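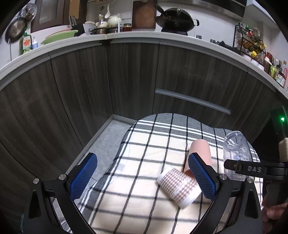
FOR IMMEDIATE RELEASE
2026-07-09

Trallow Drivers' Alliance Questions State Plan to Tie Truck Rules to Another State's Standards

TRALLOW – The Trallow Drivers' Alliance today asked state lawmakers to hold off on a bill that would phase out diesel delivery trucks by adopting rules written somewhere else.

Supporters say the bill will clean up the air along the Prins Road corridor and save truck owners money. The Alliance has read the bill and the summary handed out with it, and finds little to back up the second claim. The summary gives no price for a new truck, no price for a charger and no word on who pays to bring more power to the depots.

"We keep hearing that the savings will come," said Kristýna Malý, director of the Alliance. "Fine. Show us the math. We asked for it in writing and got a flyer."

The bill would also commit the state to any later changes the other state makes, without a new vote here. Malý called that the worst part of it. "Our members can vote out a lawmaker in Trallow. They can't vote out a regulator two time zones away."

Much of the case for the bill rests on a trial run by Skurard, a delivery company that tested 7 electric trucks, all on short city routes. None of them made the hill run to Eta, where many Alliance members work through the winter. The trial lasted 3 months and ended before the first snow.

Hervé Besnard, who owns 2 trucks and hauls feed out of Eta, said he has nothing against electric vehicles. "My neighbor has one and likes it. He drives it to the store. I'd want to see one loaded in January before anybody makes me buy it."

Backers have pointed out that the state has borrowed laws from its neighbors since 1872. The Alliance does not dispute the history. It doubts that an old habit tells anyone whether this bill is a good one.

The Alliance is asking for a full cost estimate, a winter test on rural routes and a separate vote on each future rule change. It has taken no position on the phaseout date and will not do so until the numbers are public.

Lawmakers are expected to take up the bill in September.

The Trallow Drivers' Alliance represents independent truck owners and small delivery firms. Members of the press may reach Kristýna Malý through the Alliance office in Trallow.

###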